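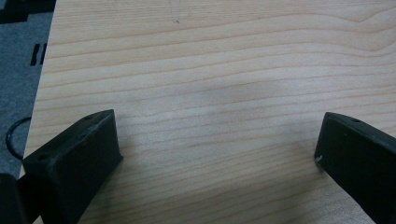 Pale board with a waving grain, at Zollanwood.

The workshop at Zollanwood takes up the back half of a former feed store. The woman who runs it makes shelves, tabletops and kitchen boards, mostly for people who live within an hour's drive. She asked that her name be left out, as she has all the orders she can handle until November.

She started in an office. "I did payroll for a company with 166 people," she says. "I built a bookcase for my apartment and it leaned. So I built another one. That one leaned less."

Most of what she works with now is light-colored wood. Customers ask for it, but she says she would choose it anyway. Pale boards show their grain in a quiet way, and she spends more time looking at them than people expect. A board might have tight, nearly parallel lines along one part and wide arches in another. Which part ends up at the front of a shelf is a decision she makes before she cuts anything.

"I stand there and turn it around," she says. "Then I go get coffee and come back and turn it around again. If the arches are going to be under a toaster for 20 years, what's the use?"

She buys from a small yard called Stamutier, where she is allowed to go through the stack herself. She brings a block plane and a wet rag. The rag shows her what the color will do under oil. She has sent boards back, though she says it has happened only twice, and both times the problem was a twist she should have caught in the yard.

Her marking is light. She uses a hard pencil and presses as little as she can, and she doesn't draw a full line where a dot will do. Pencil sits on pale wood like dirt, she says, and if it gets pushed into the surface it takes a lot of sanding to lift it out.

"People write on boards like they're writing on a box. They put an arrow and a number and a big X. Then they wonder why it's still there after the finish goes on."

An eraser takes off most marks. For the rest she uses a card scraper and a few light passes with the grain. She finishes with a hardening oil from Jacquet, two coats, a day apart, and wipes off everything the wood hasn't taken in by the time she has cleaned her brushes.

The job she is busy with is a run of shelves for the Pramine, a lunch place that is moving to a bigger room across the street. The owners wanted them all to match. She told them they wouldn't.

"They'll be the same length and the same thickness. The grain is going to do what it does. I laid some out on the floor for them, next to each other, and they stopped asking."

The price for the set is $1000, delivered but not hung. She doesn't hang shelves anymore. Old plaster walls cost her too many afternoons.

Asked what she would tell somebody buying a first good board, she says to look at both faces and both edges, and to leave it indoors for a couple of weeks before cutting. She keeps hers flat, with sticks between them so air can get around.

"And buy it a little long," she says. "I still don't always do that."

Interview conducted at the workshop, 04/05/2024.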